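Mar 19, 2026

An afternoon at the Zaderik open day

I have driven past the Zaderik building for years, usually with a coffee in one hand (at red lights only, I promise), and I always figured it was some kind of insurance office. So when a flyer for their February open day showed up at our library, I signed up that same night. I went expecting big orange arms and sparks. What I got was a room full of desks, a plate of pretty good lemon bars, and one of the nicest conversations I've had in ages.

The woman who took me around is a lead on the simulation side. She asked me to leave her name out of it, which is fine with me, because she talked so freely once we got going that I hardly needed to ask anything! Her group builds make-believe rooms inside a computer, and robot software gets to practice in them before it's ever put in charge of a real arm.

"My mother thinks I make video games," she told me, pulling a second chair up to her desk. "I've stopped correcting her. I make the living rooms, I make the tables, and then somebody else's program comes in and makes a mess of them."

I wanted to know how much of a mess. She laughed and said the record was a morning when the program they call Celtine swept everything it was given onto the floor, over and over, 346 times before anyone looked at the screen. "In a real lab I would have been buying dishes. Here I pressed a button and it all came back."

Celtine, she explained, is the part that decides how to move. Gindley is the part that builds the rooms, and it can lay out up to 200 of them overnight. They don't have to be pretty. She was very firm on that, and a little touchy too, because visitors always bring up the graphics. (I had been about to bring up the graphics.)

"People see the blocky edges and they think it's unfinished," she said. "The images are small on purpose. Small ones go through the computer faster, and the program doesn't care if the wall looks like a real wall. It has to find the thing it's been asked about and work out where it is. My nephew can find his shoes without his glasses on. Same idea."
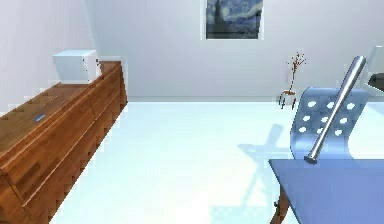
I asked her why anyone would bother decorating, in that case. Why hang The Starry Night in a room that doesn't exist? Or put a plant in it, or a chair with holes in the back?

"Because your house has stuff in it!" she said. "If I train in a bare box, then the first time there's a plant by the wall, the program has no idea what it's looking at. It might decide the plant is the most important thing in the room. So we put in furniture, we put in art, we let one thing get in front of another. A bat across the back of a chair is a wonderful problem. You and I see a chair and a bat. A program that's new to this sees one strange lump."

I had honestly never thought about that. I went home and looked at my own kitchen chairs, with a jacket over one and the dog's leash over another, and felt sorry for any robot that has to sort it out.

We got onto the subject of shadows, which I could tell was a favorite. "Shadows are where I lose my weekends," she said. "A dark patch on the floor can look like an object. We've had programs go carefully around one, very polite, like there was a puddle." She showed me how she can slide the light from one side to the other, and I'll admit I played with that slider for longer than a grown woman should.

Then came the live part, down the hall in what they call the Asamoah room, where a real arm moved blocks between two trays for a crowd of 40. It was slow! A boy in front of me said so, pretty loudly. My guide said slow was fine with her. "Everybody wants it to be fast. I want it to stop when I tell it to stop."

Before I left I asked what she'd change if she could change one thing about the job. I was expecting something about money or bigger computers. She thought it over for a while – long enough that I ate another lemon bar – and said she'd like more cloth. Towels, curtains, a bedspread. Cloth is miserable to do on a computer, it seems, and her group has been working on a single dish towel for 7 months.

"It still goes through the table sometimes," she said. "Come back next year and I'll show you the towel."

I've already put my name on the list.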